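Preltow non-slip serving tray: one month on

August 14, 2021

I have owned a lot of trays. Most came free with something, one came from a canteen that was closing, and all of them let a full mug slide gently towards my shirt the moment I met a door handle. So when Preltow started selling a tray that promised to hold on to its contents, I paid up and spent 30 days carrying things about the house like a badly paid butler.

The Preltow is a plain rectangle with rounded corners, a raised rim and a rubbery top surface that feels faintly like a new car mat. It smells like one too, for the first week. Mine is the grey. There is also a green, which the website calls Skuvness, for reasons it keeps to itself.

Grip first. A dry mug stays where you put it, even at an angle that made my family leave the sofa. A wine glass is nearly as good. Glazed plates are fine until there is gravy underneath them, at which point the Preltow turns into an ordinary tray and you should walk accordingly. I tipped it with a full teapot on board and the teapot stayed put. The lid did not.

Carrying is less happy. The handles are two slots cut in the short ends, sized for somebody with four fingers but no knuckles. With a proper Sunday lunch aboard I gave up and held it from underneath, and the underside is shiny. All that effort on keeping the plates on the tray, and very little on keeping the tray on me.

Cleaning is the real grumble. The leaflet says dishwasher safe, top rack only. The tray does not fit in the top rack of my dishwasher, or, I suspect, of anyone's. By hand it takes a minute, but the rubbery surface hangs on to toast crumbs as loyally as it does to mugs, and tea leaves marks if you leave it overnight. A washing-up brush shifts them. A sponge just loses bits of itself.

The obvious rival is the Stikon, which is cheaper, lighter and a good deal uglier. It grips slightly less well and has handles made for human beings. If you mostly take two cups up the stairs, buy that one and spend the change on biscuits. If you have a wobbly elderly relative, a dog underfoot or a cream carpet, the Preltow earns its cupboard space.

And if you only want something to put things on, the old hard plastic cafeteria sort still does the job.

Three and a half stars. It would be four with bigger handles. 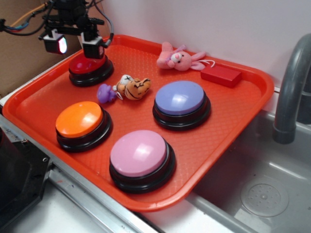
Cafeteria-style tray with raised rim and diamond-textured surface.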